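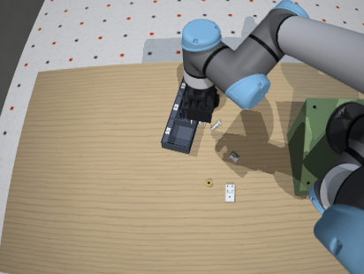 A large wooden table on a pale, dotted floor. Illustration: Imach

Vilja Lindqvist was 26 when she quit a bank job to sell airtime out of a borrowed car. Four years on her payments startup, Justier, is in talks to put its name on a TV talent show. Big money for a small team - 60 people, two offices, one very tired coffee machine.

Her co-founder Emmett Kasprzak does the code. Hates interviews. Gave us ten minutes anyway.

"We had 2283 users that first November and I knew half of them by name," he says. "My aunt was one."

The rival bid is from Orier, older and richer. Lindqvist shrugs. She wants teh late slot, the one right before the votes get read. Cheaper than people think, she says - wont say how cheap.

Contract goes to the lawyers next.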